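Roleck Practice Kitchen: Frequently Asked Questions

Last updated 18th October. Answers by Nerea Segura and Ismail Naciri, who also answer the phone, so reading this first is a kindness.

What is Roleck?
Roleck is a pack of simulated rooms for people who are building or teaching robot arms. You load a room, drop in a robot, and let it make its mistakes somewhere the crockery is free. The rooms come from us at Trorum. The physics engine underneath is called Steltano, and we license it to you with the pack so you don't have to find out what it costs by itself.

What do I get for my money?
The standard pack has 178 rooms and 438 loose objects to put in them. The kitchens are the popular ones. There is also a hallway, which has been opened by customers nine times, two of them by accident.

Can I see what the robot sees?
Every arm has a wrist view, and there is a separate room view you can park wherever you like. The wrist view takes some getting used to. It points where the gripper points, and grippers don't care which way is up.
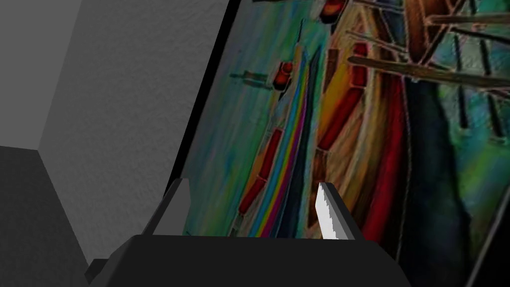
New users tend to leave it on the default setting and then write to us about feeling seasick. Go to View, then Wrist, and turn on Level Horizon. It changes only what you see on the monitor. The recorded data keeps the original angle, so your training run won't know you were feeling delicate.

Why is there art on the walls?
Annick Cordier, who builds our kitchens, got tired of bare gray. It also turned out to be useful for testing. A vision system that has only met blank walls can get very excited about a boat. If you want the plain version, untick Wall Decor and the room will go back to looking like a rental.

Does it handle two arms?
It does, on the same base, with one or two operators. Each gripper gets its own controls and its own log. Collision checks between the arms are on by default. Rosalía Llorente turned them off once for a demo in May and we have asked her to stop telling the story to customers.

How real does it look?
Real enough to work in, and short of real enough to sell a house. Some surface textures stretch when they cover a long counter, and a few small objects are simpler up close than you might hope. We spend our effort on weight, grip and contact first. If you came for the granite, we understand, but we may not be your people.

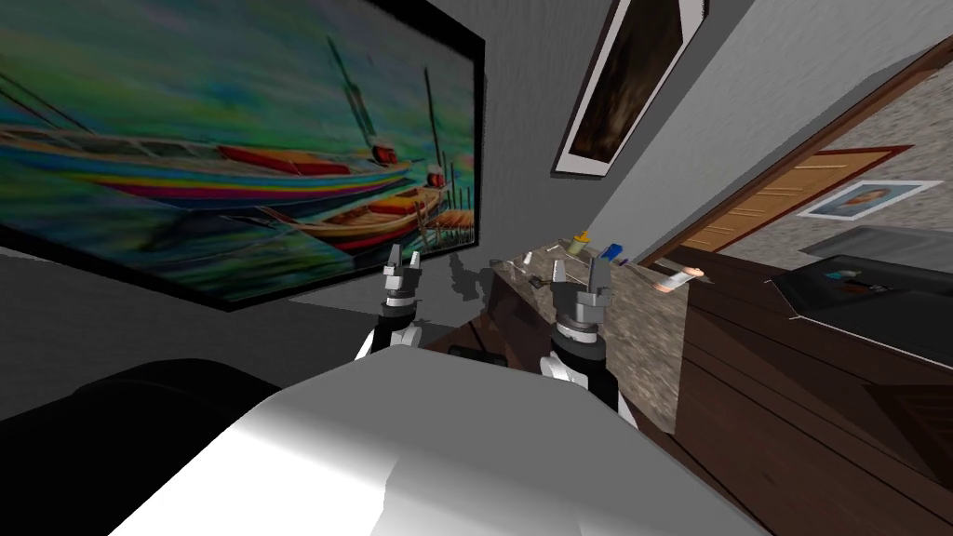
How long does a room take to load?
Nearly 5 seconds on a current desktop with a decent graphics card. Older laptops will take longer and make a noise about it. Once a room has been opened, resetting it is instant.

Can I bring my own robot?
Send us the model file and the joint limits. If the file is clean, it goes in the same day. If the file was exported by someone who has since left your company, allow a week.

Can I use the recordings to train something I plan to sell?
The Commercial license covers it. The Classroom license doesn't, and calling your startup a classroom has been tried.

What is the Nieto add-on?
Nieto shuffles the objects, lights and wall pictures each time you reset, so your robot can't pass by memorizing where the bottle was. It is sold separately, a decision made above our heads.

Who do I call when it breaks?
Apinya Sombatkul runs support. Include your log file, your room number and what you were trying to do. "It fell through the counter" is a fine start, but please tell us what "it" was.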